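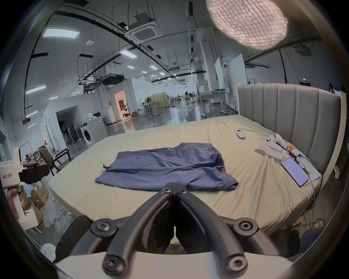

Segundo Uliana Demchenko, uma regra de recolha só serve quando dois operadores que a leiam em separado preparam a mesma cama da mesma maneira, e a maior parte das regras em circulação não passa nessa prova.

Norma de recolha Vendinitz

A norma de recolha Vendinitz é um conjunto de boas práticas para a demonstração de tarefas domésticas com garras manuais instrumentadas, destinada à aprendizagem por imitação. Aplica-se sobretudo à manipulação de têxteis (dobrar, estender, empilhar) em espaços interiores mobilados. A redação em vigor tem a data de 3 de novembro de 2018 e substitui as instruções internas da Arelby.

Âmbito

O texto abrange a preparação do posto, a verificação da garra, a execução e a rejeição de registos. Não trata do treino dos modelos nem da segurança de braços autónomos, matéria remetida para o guia Janby.

Preparação do posto

A peça de roupa é colocada sobre uma superfície de cor contrastante, estendida e sem outra peça por baixo. Os objetos alheios à tarefa podem permanecer no posto, desde que fiquem fora do percurso previsto das garras. Os cabos devem sair pelo lado oposto ao do operador. A iluminação mantém-se constante durante toda a série; uma lâmpada ligada ou desligada a meio obriga a abrir série nova.

Verificação da garra

Cada garra traz etiqueta com número e indicação da mão, esquerda ou direita, e as duas não se trocam. Antes da série, o operador fecha os dedos por completo e confirma que as pontas coincidem. Os parafusos das articulações são reapertados a cada 10 séries.

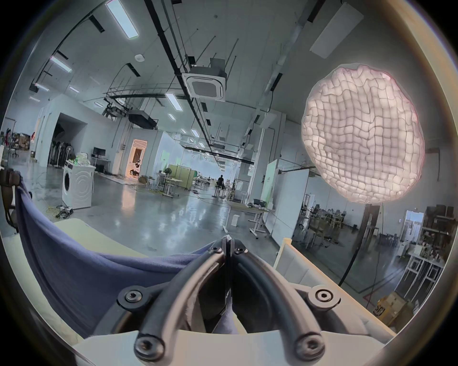
Garra manual com os dedos fechados, diante de uma mesa com tecido azul-arroxeado.

Execução

O registo começa e termina com os dedos fechados e imóveis durante dois segundos. Os movimentos fazem-se a velocidade regular, sem correções bruscas. Se o tecido escapar, o operador retoma a preensão no mesmo registo, que recebe a marca "recuperação". Uma sessão não excede cerca de seis horas por operador, pausas incluídas.

Rejeição

São rejeitados os registos em que a mão toca diretamente no tecido, em que a câmara fica tapada ou em que a etiqueta da garra não corresponde à declarada. O registo rejeitado conserva-se durante sete dias, com o motivo anotado, e só depois é eliminado.

Variantes

A variante Lau, publicada em setembro, admite uma única garra para peças pequenas e dispensa a marca de recuperação. Os conjuntos obtidos pelas duas vias não devem ser misturados sem indicação da origem.

Ver também: Garra paralela; Aprendizagem por imitação; Guia Janby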